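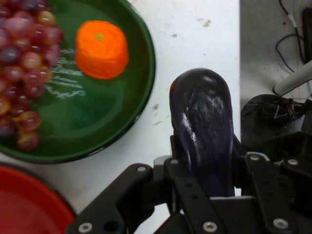
Ticket 1186: Eggplant mask lost after grasp
Component: Tolumen perception node
Reported by: Moushumi Karunaratne
Status: open

When the eggplant is between the jaws, the wrist view gives no mask for it. The planner then thinks the gripper is empty and asks for a new grasp. The grapes on the green plate are still detected with a good score.

Log:
[367] grasp closed, object=eggplant
[384] mask area 0, state=EMPTY

Reply from Misaki Imai, March 15, 2024
Please check max_depth_holes. I think the shiny skin makes holes in the depth, and the filter drops the mask. I set it to 3000 on my side – the mask stays now. I did not yet test it with the fixed camera. 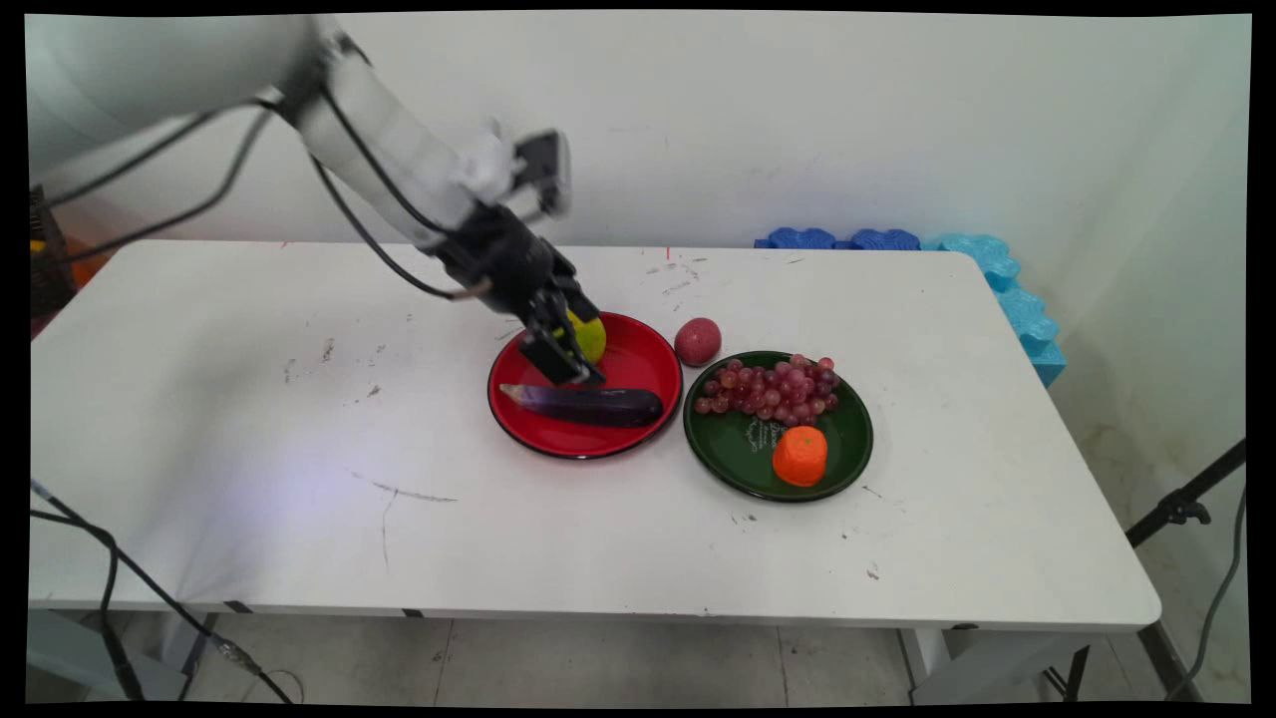

Fixed camera, gripper at the yellow fruit, eggplant on the red plate.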